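Furnishing Shared Rooms
Unit 6: The table in the open floor
Premlow Evening School, December
Tutor: Gwenaël Fleury

Before you read on, have your sketch from Unit 5 beside you, the one with the door swings drawn in. We'll be drawing over it.

Last time we did walls, and I know a few of you could happily have spent another session on hooks and rails (so could I!). Now we come to the part of the room I love most, the bit in the middle, where people stand, turn round, pass each other things and put their papers down. It's the easiest part to spoil. One table in the wrong place and everybody shuffles sideways for years.

1. Why a round table does so well

A rectangular table tells you where to stand. It has a head and a foot and two long sides, and people line up along them without thinking. That suits a meal or a meeting. In a room where people come and go on their feet, a round top is lovely: you can walk up to it from anywhere, and there's no corner to catch your hip on the way past.

It also costs you something. A round top won't push flat against a wall, and the surface is smaller than it looks. Try laying four sheets of A4 on a small café table and you'll see the corners start to poke over the side almost at once. Bound things are worse, as a booklet wants its full double width when it's open and it will creep towards whoever is reading it.

So, for your notes:

Round top: easy to approach, easy to walk round, wasteful with paper.
Square top: fair to four people, awkward for five.
Long top: best for laying things out in order, worst for getting past.

2. Legs, pedestals and feet

Look under a table before you look at the top. I mean it, get down and look. Four legs give you a steady corner to lean on and four things to kick. A single column on a wide base leaves the knees free and makes sweeping a pleasure, but the base has to be wide enough and heavy enough for the top it carries. Lean on the rim of a cheap one and you'll feel it go.

Do remember the base when you draw your plan. Most of you drew a circle for the top last time and left it there. Please draw a second circle inside it for the base, dashed. Toes go in the space between the two, and that space is what makes a table comfortable to stand at.

3. Seats for people who are mostly standing

You still need seats. People get tired, or want to lace a shoe, or need to sit with a notebook for a minute. What you want is something that can be sent away with one push. A small stool on castors is my favourite object in the whole course and I will not be talked out of it. It goes under a bench, beside a shelf, into a corner. A proper office chair is far kinder to the back, and takes up far more floor, arms and all.

Put the seats at the back of the standing area, facing in. If they go in front, they get walked into, and whoever is sitting down ends up with elbows at eye level.

4. Shelves as the quiet edge

In Unit 5 we talked about shelves as storage. Think of them this time as the border of the open floor. A shelf that is working properly keeps the middle of the room clear. One that is too full, or too high to reach, pushes things down on to the floor at its foot, and from there they spread outwards. You can often read how well a shelf suits its room by looking at the floor in front of it.

Mixed packages are the hard case. Cardboard boxes stack; bags don't. If you have both, give the bags one shelf to themselves and let them flop. Anything with a lid that is too big to shelve can stand on the floor, as long as it has a fixed place and somebody has marked it on the plan.

5. Floors that shine

A smooth, polished floor is a joy to roll things over and a joy to clean. It throws the light about beautifully too, and a room with windows down one side can feel twice as deep. The snag is glare. Strip lights turn up again underfoot as long bright bars, and if you are working with your head down they can be tiring. Matt mats help in the spots where people stand longest. Keep the edges well away from anything on castors.

Cables deserve a line of their own here. When people carry cabled equipment about, draw the cable on the plan in a second colour, at its longest reach, as a loop around the person. You'll be surprised how often two loops cross at the table.

6. Reading a room with people in it

An empty plan flatters every room. Put people in, holding things out in front of them, and the distances shrink at once. Study the next three together, with a pencil. In the first, find the chair and the stool and decide whether you agree with where they stand, then look at what is happening to the booklet. The second is the one for the table's pedestal and base. The third has open floor to look at too.

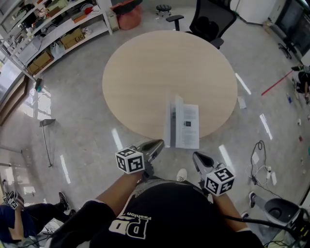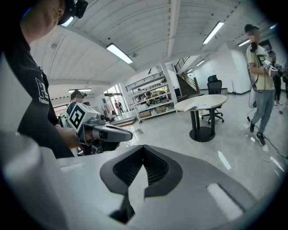
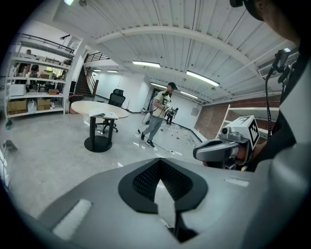

7. The arm's-length rule

Stand up, hold both arms out as if you were carrying a tray, and turn slowly on the spot. The circle your hands make is your working circle. Two people facing each other need both circles side by side, with a passing lane left over. On your plan, use the paper discs from the Hiltia pack (there are 12 in each envelope, please put them back!) and slide them about until nothing overlaps except at the table, where a bit of overlap is exactly what you want.

If you run out of floor, try these in order:

Move the seats.
Move whatever is standing on the floor by the shelves.
Move the table towards the windows, half a stride at a time.
Only then think about a smaller table.

I put the smaller table last on purpose. It's everyone's first idea and it nearly always makes the paper problem worse. A narrow ledge on the wall for booklets and instruction sheets will often save you from it.

For next time

Draw one shared room you know well, with the table as two circles, every seat, and the working circles of the people who use it at its busiest. Scale 1:20 if you can manage it, 1:50 if the room is big. Mark the lights with a dotted line so that we can talk about glare.

Read page 23 of the blue course book, the part on castors, and try at least one kind on a hard floor and on carpet. Bring a stool if you have one that rolls. We shall race them down the corridor.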